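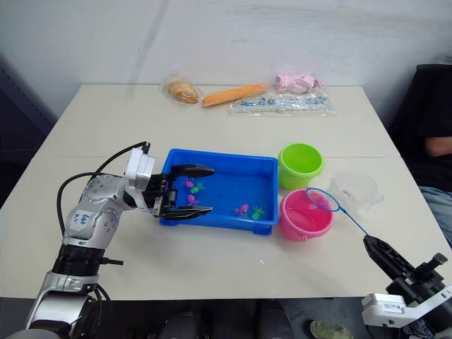 Toy fish in a blue tray, with the net over the pink bucket. No license required.

There are people who will drive 16 hours to stand in a cold river. Pankaj Rana used to be one of them. These days he fishes at table height, indoors, with his shoes off, and claims his average has never been better.

The toy fishing set is having a moment. Rana, who sells bath and water-table toys out of a former shoe store in Tisbridge, moved 533 of them last April, mostly to grandparents. A tub, a net, a few plastic fish in colors unknown to any lake. The rules are made up on the spot by whoever is shortest.
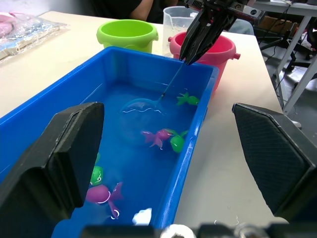

Bright fish sell, he says, and so do fancy tails. He once stocked a realistic gray trout and still has 38 of them in a closet. If you'd like one, he would love to hear from you.

My brother-in-law, Akash Rawat, takes the sorting side of the game very seriously. Green fish go with green, pink with pink, and a mistake means throwing everything back and starting over. His daughter is four and prefers to dump the whole catch on his socks.

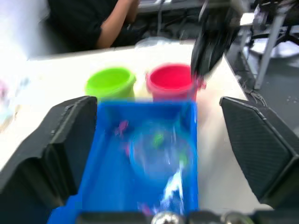

Rawat has since bought a second net and a bigger towel. He's also asked Rana about deep-water sets, which don't exist. Rana took down his number anyway.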